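Shared-table rules, second version

The working rules for people and arms at the same table have been revised and take effect at Tostness and Lundano in June. The first version ran to 10 pages and few people read past the second. The new one is 2 pages, and it covers serving tasks only. Packing and bench assembly stay under the old Jarotcombe sheet until someone has time to go through it.

The main change concerns who may reach for what. A tray belongs either to the arm or to the person for the length of a run, and the operator says which before the run starts. If an item has to pass from one side to the other, it is set down, the gripper opens and moves clear, and then the person picks it up. Direct hand-to-hand passing is a separate task with its own approval — please don't slip it into a serving run to save time. 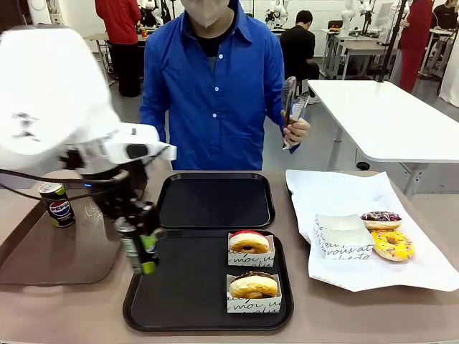

Tools held by the person count as part of the person. Tongs, scoops and spatulas reach farther than a hand does, and the old rules measured clearance from the fingertips. From now on it is measured from the end of whatever is being held. The person also keeps the tool on their own side of the body while the arm is moving.

Drinks get a section of their own. Cans used in runs must be unopened, and a dented can comes out of use that day. Grip force is set for the can before the session and written on the run card. Choo asked whether one setting could cover cans and bottles both. It can't, and the table of settings on page 2 lists them separately.

On food: anything that has been on a table during a run is a prop, even if it came out of a bakery box that morning. It is not to be eaten afterward. Masks stay on for the person working at the table. Gripper fingers are wiped before the first run and again whenever something sticky has been handled. Paper liners are changed between sessions.

Cables were the most common item in the incident log, which now stands at 481 entries. Roughly 100 of those mention a cable catching on an object or a tray rim. Check the slack at full reach before starting, with the table already laid. If a loop crosses the objects, the operator decides whether to reroute it or move the tray, and notes the choice on the run card.

Anyone who passes behind the person at the table should speak up first. Stop buttons are tested at the start of each session, including the Saturday ones.

Printed copies will be at both sites. Comments on the wording can go on the sheet by the door at Lundano until the end of the month.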